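Stellmont 卫浴安装与调试手册　第6章：智能坐便器就位、接水与首次通电
Stellmont 技术文档组　3月
阅读时间：6分钟
分享 71　评论 2

6.1 适用范围

本章适用于采用落地安装、地面排污的一体式智能坐便器，包括 Plendisitz 系列各型号。壁挂式坐便器、分体式智能盖板及后排污改造不在本章范围内，分别见第7章和附录B。

开始本章作业前，第5章所列的墙地面防水、闭水试验和饰面收口应已完成，卫生间门套及淋浴隔断可以后装。Fatville 项目的标准层户型另有一份点位图，点位图与本章不一致时，以点位图为准。

注意：坐便器机身内含加热元件、控制板和水泵。搬运时不得倒置，不得以座盖、座圈或后部壳体作为提拉点。

6.2 作业前核对

1. 核对坑距。以完工墙面为基准，测量至排污口中心的水平距离，与产品铭牌或装箱单上的坑距一致方可开箱。基准面为饰面层外表面，毛坯墙面的尺寸不能直接使用。墙面为弧形时，取机身中轴线对应位置测量，另在两侧各测一点，确认后部壳体与墙面之间不发生干涉。

2. 核对插座。插座应位于机身侧后方，带接地和防溅盒，所在回路装有剩余电流保护装置。插座不得设在机身正后方被完全遮挡的位置。电源线长度不足时应移动插座，禁止加接拖线板。

3. 核对水源。接入点必须为市政自来水或同等水质的冷水，不得接中水、井水或热水。角阀采用 Barroso 快开型或项目清单所列等效产品。静态水压低于铭牌下限时，按附录C加装增压装置；高于上限时加装减压阀。

4. 核对地面。机身底座覆盖范围内不得有空鼓、裂缝或明显高差。地砖拼缝处的美缝剂高出砖面的，应先铲平。

5. 核对排污管。管口高出完成面的部分按法兰说明书切割，切口去毛刺。管内的水泥块、砂浆、保护膜碎片必须清除，可用手电检查弯头以上管段。

注：核对结果填入交接单“前置条件”一栏。任一项不合格时，停止作业并通知土建或机电单位整改，安装人员不得自行剔凿管道。

6.3 开箱与附件清点

1. 在卫生间门外的干燥地面拆箱，地面铺保护垫。美工刀出刃长度以刚好划开胶带为宜。

2. 取出上层附件盒，对照装箱单清点：法兰密封圈、进水软管、过滤网、止回阀、遥控器、遥控器底座、说明书、保修卡。紧固件包随机型不同，以装箱单为准。

3. 由两人从机身底部两侧抬出主机，平放于保护垫上。

4. 检查釉面和塑料件。釉面缺陷应在自然光或白光下观察，发现崩瓷、裂纹、色差超限的，保留原包装并登记，不得就位。

5. 撕除底座和排污口处的运输固定件。座盖表面的保护膜及标签保留至验收结束，由验收人员统一处理。

注意：遥控器电池在通电调试前装入。过早装入且机身未通电时，部分机型会反复尝试配对，造成电池提前耗尽。

6.4 机身就位

1. 试放。不装密封圈，将机身移至排污口上方，调整至中轴线与墙面基准线垂直，用铅笔沿底座外缘在地面画出轮廓。

2. 复核间隙。后部壳体最突出处与墙面之间应留有散热和检修间隙，具体数值见机型参数表。侧向与隔断、柜体的距离应允许手部伸入，以便操作角阀和侧面按键。

3. 移开机身，清洁地面和底座接触面。两处均应无粉尘、无积水、无油污。

4. 将法兰密封圈套在机身排污口上，按压一周，确认没有翘边。密封圈为一次性部件，就位失败后必须更换，不得揉捏复用。

5. 两人抬起机身，对准轮廓线垂直落下，均匀下压。落下后禁止左右旋转或前后拖动。

6. 用水平尺检查纵、横两个方向。存在偏差时用专用垫片调整，垫片不得露出底座外缘。

7. 临时合上座盖，从上方检查壳体接缝与座盖边缘是否平行，再从两侧检查底座与轮廓线是否重合。

注：本阶段不打胶。密封胶在通水试验合格后施打，见6.7。

6.5 外观与座盖状态检查

接水之前应完成一次外观检查。座盖处于合闭位置时，按下列顺序进行：

1. 后部壳体表面应无划痕、无胶渍，接缝均匀。

2. 座盖与后部壳体之间的间隙内不得夹有薄膜、泡沫颗粒或包装绳。

3. 手动开合座盖，全程应有均匀阻尼，无卡滞和异响。不得用力压迫座盖加速其下落。

4. 侧面或顶部设有实体按键的机型，逐个按压，按键应能自行回弹。此时尚未通电，按键无响应属正常现象。

5. 贴在座盖上的标签应保持完整。标签缺失时，从铭牌抄录型号，填入交接单。

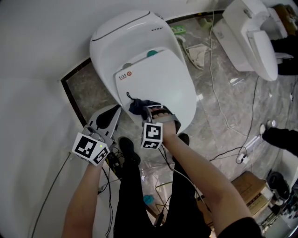 座盖合闭时的俯视外观

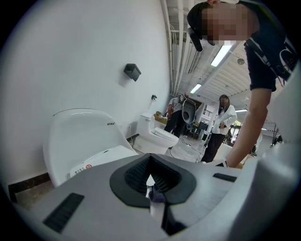 6.6 接水

警告：接水作业期间电源插头必须拔下，并放置在不会被水溅到的位置。

1. 关闭角阀。在角阀出口端接临时软管，另一端放入水桶，打开角阀冲洗管路30秒，直至出水清澈。装修后首次启用的管路应适当延长冲洗时间。

2. 关闭角阀，拆下临时软管。

3. 将过滤网装入进水口，网面朝向来水方向。不装过滤网直接通水造成的电磁阀堵塞，不在保修范围内。

4. 安装止回阀，壳体箭头与水流方向一致。

5. 连接进水软管。先用手旋紧两端螺母，再用扳手补紧。螺母为塑料材质时只用手旋紧。接头带平垫圈的，不得再缠生料带。

6. 整理软管走向，不应有折弯、扭转或与壳体锐边接触。过长的软管盘成大圆弧，用扎带松扎，不得塞入底座下方。

7. 缓慢打开角阀至全开，观察各接头。用干纸巾沿接头擦拭一圈，纸巾应保持干燥。保持承压状态，至少30分钟后再次检查。

渗漏处理：接头处渗水时，关闭角阀，拆开检查垫圈是否偏位或破损，更换后重新连接。严禁通过持续加大紧固力消除渗漏。阀体本身渗水的，更换整只角阀。

6.7 通水试验与打胶

1. 向便池内手动倒入清水一桶，观察排水是否顺畅，底座四周是否有水渗出。

2. 在池内投入试验纸团，再次倒水，纸团应一次排出。

3. 重复上述操作，累计试验6次。每次之间等待水封恢复。

4. 试验合格后，擦干底座周边，沿底座与地面接缝施打中性防霉密封胶。胶缝应连续饱满，在底座后侧中部留一小段不打胶，作为渗漏观察口。

5. 用刮片修整胶缝，清除多余胶体。固化期间不得移动机身，不得坐压，地面不得冲水。固化时间以密封胶包装标注为准，低温或潮湿环境应相应延长。

注：部分业主要求底座一周全封闭。此时应在交接单上注明，并由业主确认知悉其对后续检漏的影响。

6.8 首次通电

1. 确认密封胶已固化，插座及插头干燥，地面无积水。

2. 按下剩余电流保护装置的试验按钮，应立即跳闸。复位后继续。

3. 插入电源插头。机身进行自检，可能伴有短促提示音、指示灯依次点亮和喷嘴电机动作声。自检结束前不要按任何键，也不要坐在座圈上。

4. 自检结束后，指示灯应保持在说明书规定的待机状态。若指示灯持续闪烁，参见6.10。

5. 装入遥控器电池，注意极性。按说明书进入配对模式，在机身提示音后完成配对。同一楼层有多套设备同时调试时，应逐套通电配对，避免串码。

6. 执行一次完整冲水，观察水箱补水或水泵补水过程。首次补水时管路内有空气，声音较大，属正常现象。

7. 检查清洗功能。用手掌遮住座圈感应区，另一只手持透明挡板或一次性塑料杯挡在喷嘴前方，启动清洗。喷嘴应平稳伸出，水流连续，停止后完全回缩。

8. 检查座圈加热和暖风。将温度调至中档，待温升稳定后用手背触摸，应无局部过热。

9. 恢复出厂设置，或按项目统一参数设定。Fatville 项目的统一参数为：座圈温度低档、水温中档、自动开盖关闭、夜灯开启。

注意：供水中断或角阀关闭时禁止启动清洗功能，以免水泵空转。

6.9 遥控器与停电操作

1. 遥控器底座安装在坐姿右手可及的墙面，避开淋浴直接喷淋区域。用双面胶固定时，墙面须清洁干燥，粘贴后静置，当日不挂遥控器。

2. 钻孔固定前查阅管线图。瓷砖上钻孔应先用低速无冲击模式，穿透砖面后再切换。

3. 向使用人演示停电冲水方法。设有手动拉杆或应急按键的机型，应现场操作一次；无此功能的机型，说明可用水桶冲洗，水应从池沿缓慢倒入，不得浇到后部壳体。

4. 长期不使用时，关闭角阀，拔下电源，按说明书排空水路。冬季无采暖的房间必须排空，冻裂不在保修范围内。

6.10 常见异常

通电后无任何反应：检查回路开关、剩余电流保护装置及插座供电。供电正常而机身仍无反应的，联系 Plendisitz 售后，不得拆开壳体。

指示灯持续闪烁：记录闪烁规律，断电2分钟后重新通电。仍未消除的，对照机型故障代码表。

清洗水流弱：检查角阀是否全开、软管是否弯折、过滤网是否堵塞。清洗过滤网前须关闭角阀并断电。

冲水后水位偏低：检查排水管通气情况。同层多户同时出现时，通知物业检查立管。

座盖自动开启频繁：降低感应灵敏度，或关闭自动开盖功能。正对门口或镜面的安装位置较易出现。

遥控器失灵：更换电池，重新配对。仍不正常时，用机身侧面按键操作，并登记报修。

底座观察口有水渗出：立即停用，关闭角阀，拆下机身检查法兰密封圈。已打胶的，须清除旧胶后重新施打。

6.11 清洁

1. 釉面使用中性清洁剂和软刷。禁止使用强酸、强碱、含磨料的清洁剂和金属刷。

2. 塑料座盖、座圈和壳体用拧干的软布擦拭。含氯漂白剂和有机溶剂会使表面开裂、变色。

3. 喷嘴通过清洁模式伸出后用软毛刷轻刷，不得用手拉出或推回。

4. 过滤网在使用后的第一个月内清洗一次，此后按水质情况安排，间隔不超过6个月。

6.12 交接记录

安装人员应在交接单中填写：型号及序列号、坑距实测值、静态水压、剩余电流保护装置试验结果、通水试验结果、密封胶品牌及施打时间、遥控器配对状态。Fatville 项目首批交接单中，近30份漏填静态水压，已退回补测。后续批次缺项的，一律不予签收。

交接单一式2份，安装单位与使用人各执一份。说明书、保修卡及剩余附件装入附件袋，存放于洗面柜内，不得放在坐便器后方。

下一章：第7章 壁挂式坐便器与隐蔽水箱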